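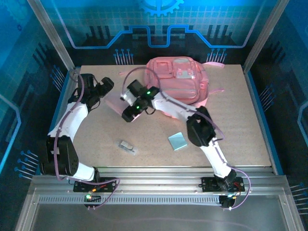
Clerley Assembly Recording and Division System

The Clerley system records floor debate, registers votes and produces the official record of proceedings for state legislatures, county boards and city councils. It is supplied as a complete installation and is maintained under a single service agreement.

Member stations

Each member station has a microphone, a speaker and a voting panel with keys for yes, no and present. A request-to-speak key places the member in the queue shown to the presiding officer. Stations are available for fixed desks (Traltberg model) or for rooms that are also used for other purposes (Banness model). Both models may be used in the same chamber, and up to 364 stations can be connected to one control unit.

Voting

The presiding officer opens and closes each vote from the rostrum. The time allowed is set by the clerk under the rules of the body; the default is 15 seconds. Members may change a vote until the vote is closed. The result is then locked, and the roll is sent to the chamber display and to the clerk's desk. Later corrections are entered as separate items and do not replace the original roll.

Secret ballots are supported where the rules of the body permit them. In this mode the system stores totals only.

Audio record

All microphones are recorded on separate tracks. The control unit holds some 1000 hours of debate before older sessions must be moved to archive storage. Recordings are indexed by agenda item and by speaker. Closed sessions are kept in a separate archive with its own access list.

Power and continuity

The control unit is supplied with two power inputs. If the main supply fails, the battery unit keeps voting and recording in service for 2 hours. The chamber display is not covered by the battery unit and requires its own backup.

Supplied with the system

Control unit and battery unit
Rostrum console
Clerk's desk software, two licenses
Member stations, as ordered
Cabling for one chamber
Operator manual and clerk's manual

Chamber displays, gallery speakers and interpreter booths are ordered separately. The Hafstein display is recommended for chambers with a public gallery.

Ordering

Public bodies may order by written quotation. A floor plan of the chamber and a copy of the current rules on voting should accompany the request. Installations during a recess should be requested before the end of April.

Page last revised 2023-01-02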